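The cell at Grondano goes down for service every 16 days, and most of that stop is spent on cables. The arm works over a gray bin, reaching in at steep angles, and each reach bends the yellow line and the black bundle beside it. Plandari, the firm that looks after the cell, replaces the ties before they go brittle.

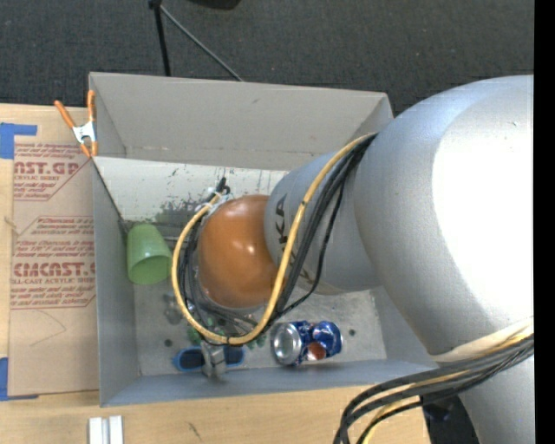

Slack is the hard part. Too little and the wrist pulls on the connector - too much and a loop catches on the rim. The crew runs the arm through 20 slow moves, stops, and shifts a tie if anything rubs.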